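In Defense of the Slow Robot

A man at the Clellamwood shared workshop asked me in April what my robot was for. He had just finished a walnut side table, which is for putting a lamp on, and he was feeling good about it. I told him it was for putting pegs in holes. He nodded the way you nod at a relative's screenplay.

I have been thinking about his question ever since, mostly while waiting for pegs to go into holes. My view is that home robot builders answer it badly. We get embarrassed and start promising things. It'll do the dishes. It'll fold shirts. Give it a year. I've said all of this myself, out loud, to people who own perfectly good hands and a dishwasher.

The promising comes from the videos. You've seen them: thirty seconds of a machine making breakfast, with music. Then you go to your own bench, where you've put in most of a winter and the price of a decent used motorcycle, and your machine has spent the evening pushing a peg against the rim of a hole it could see perfectly well. Nobody sets that to music.

So we compare our Tuesdays-and-laundry kind of robot to the movie-star kind and decide we're behind. I think we're measuring the wrong thing. A hobby sailor isn't behind the container ships.

Thirumalai Kaimal, who runs the little motion planner that carries his last name, has been making this case for years on the Zurnow boards, usually to people who want him to add walking. He doesn't want to add walking. He wants the fingers to close on a part without shoving it across the table. When someone asked him how long the grasp code had taken, he posted a count of failed grasps from his log, which stood at some 2,000, and signed off with "going fine, thanks." I printed that out. It's taped inside my parts drawer.

What I like about his attitude is that it allows for boredom. Woodworkers have this already. People spend an entire weekend on sharpening, and their friends think it's charming. My own run of 174 tries at one wedge got me a text from my brother asking if I was okay.

There's a fair argument on the other side. Shared workshops have limited room, and a two-armed project takes up a lot of it. The arms can't be stacked in a locker. The laser cutter people would like the corner back. I've heard them discuss it while standing in the corner. If the thing never does anything useful, why should everybody's dues keep the lights on over it?

I'd say for the same reason they keep the lights on over the lathe, which as far as I can tell has produced one bowl per member, forever. People pay to get better at something difficult in company. The bowl is a receipt.

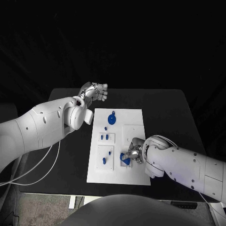
Workshop & Making

Look at the wedge. The right hand has it down against a small white plate, which is the sort of job a toddler does between naps, and I could talk about it for an hour. How hard to press, and which finger should let go first. The left hand is up over the far side of the board holding nothing at all, and I find that restful. My early code wanted both arms busy every second, and the result was like watching two people carry a couch who aren't speaking.

My Brelero forum friends call boards like this one baby toys, and they're right. Baby toys are hard! A peg has to be picked up straight and brought down straight, and every bit of slop you ignored in the wrist shows up at the end. I rebuilt one of mine 3 times before I admitted the bolts were fine and my measuring wasn't.

So when the next visitor asks what it's for, I plan to say pegs, and leave out the dishes. If he wants to see it run he can pull up a stool. He should bring something to read, and maybe a lamp. I know a guy with a table.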